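3.2 遠隔操作による教示データの収集

本節では、双腕マニピュレータに対する電源タップ作業の教示手順を述べる。作業は、プラグのソケットへの挿抜と、小型の箱状物体の左右アーム間での受け渡しからなる。いずれも接触を伴い、視覚だけでは把持の成否を判定しにくい。教示には、操作者が主側アームを手で動かし、従側の2本のアームを追従させる方式を用いた。操作系の実装にはNosoraを使用し、関節角度指令と従側の実測角度を同一の時刻系で記録した。

作業面には電源タップを斜めに置いた。タップの向きを筐体の辺に揃えると、手首姿勢が特定の値に偏り、学習後の方策が配置の変化に追従しなくなることを予備実験で確認している。ソケットには色分けした表示があり、挿入先の指示にはこの色名を用いた。 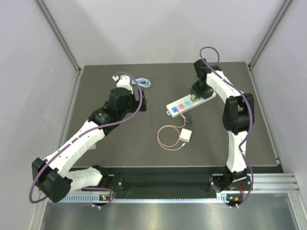 図4 電源タップに対する教示。右グリッパを緑色のプラグの位置に合わせた状態。

挿入動作の教示では、操作者はまずグリッパをソケットの上方に移し、手首の姿勢を定めてから下降させる。主側アームへの力覚提示は行わない。したがって接触の判断は操作者の目視に依存し、指令角度と実測角度の差が接触時に増大する。本研究ではこの差を除去せず、接触の手がかりとして観測ベクトルに含めた。一方、操作者の迷いによる停止区間は学習に悪影響を与えるため、全関節の速度が閾値を下回る区間を後処理で間引いた。

受け渡しの教示では、渡す側のアームが物体を保持したまま静止し、受ける側が開いた指で物体を挟む位置まで接近する。両アームを同時に動かすと相対位置の誤差が拡大するため、操作者には一方を止めてから他方を動かすよう指示した。物体の傾きは矯正せず、そのまま記録した。把持の解放は、受ける側の指が閉じた後に限り有効な教示として扱い、解放が先行した試行は失敗として別に保存した。 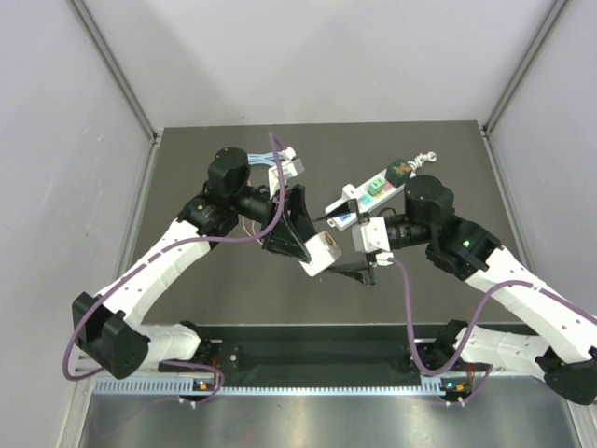
図5 受け渡しの教示。左グリッパが把持した白い箱状物体の近くに、右グリッパの開いた指がある状態。

教示は作業ごとに80試行を目標とし、操作者は最大7試行を続けて行った後に休憩をとった。連続試行の後半では動作が速くなる一方、接近経路のばらつきが小さくなる傾向がみられた。これを避けるため、休憩のたびに物体の初期位置を変更し、位置の系列はMindardで生成した。初期位置の変更は操作者以外の者が行い、操作者は記録開始の合図まで作業面に触れないものとした。

収集した試行には、成功、失敗、中断のいずれかのラベルを付与した。中断は、ケーブルの張りなど作業と無関係な要因で操作を打ち切った場合を指す。失敗試行は模倣学習には用いず、3.4節で述べる成否判定器の学習にのみ使用した。ラベルの付与は操作者と別の1名が独立に行い、不一致の試行は両者で記録を再生して確定した。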